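Why do lids get stuck?

Have you ever tried to open a jar of jam and ended up red in the face, with the jar still shut? Me too. Last September I fought a jar of pickled beetroot for most of a lunchtime (the beetroot won). So I went off to find out what makes lids hold on so tightly, and it's all to do with air!

You can't see air, but it is pushing on you right now, from every side. It pushes on jars as well. When jam is made, it goes into the jar while it is very hot – sugar and fruit boil at a bit over 100 degrees. The lid goes on straight away. As the jam cools, the steam inside turns back into tiny drops of water, and the air left in there shrinks and pushes less hard. The air outside carries on pushing just as hard as before, so the lid gets squashed down onto the jar. That's the "pop" you hear when you open a new one: air rushing back in.

Screw lids have another trick. Look at the neck of a bottle and you'll find a little ridge winding round it like a helter-skelter. This is called a thread. When you turn the lid, it slides down the slope and presses tighter and tighter. Turning is much easier than pushing straight down, and the thread swaps your easy turn for a strong squeeze. Clever, eh?

Then there are snap-on lids, the sort you get on lunch boxes and tubs. Plastic is a bit bendy, so the edge stretches over the rim of the tub and springs back underneath it. If you press one corner and another corner pops up, you've met the most annoying lid in my kitchen.

So how do you beat a stuck jar? My neighbour Helge Nyberg runs warm water over the metal lid. Metal grows a tiny bit when it warms up, more than glass does, and that loosens its grip. Ask a grown-up to help with the tap. A rubber glove is good too – it stops your hand slipping. I use a yellow one and I make a terrible face while I'm doing it.
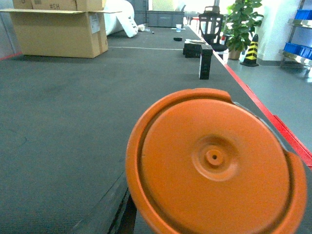
A round orange plastic lid with a raised rim.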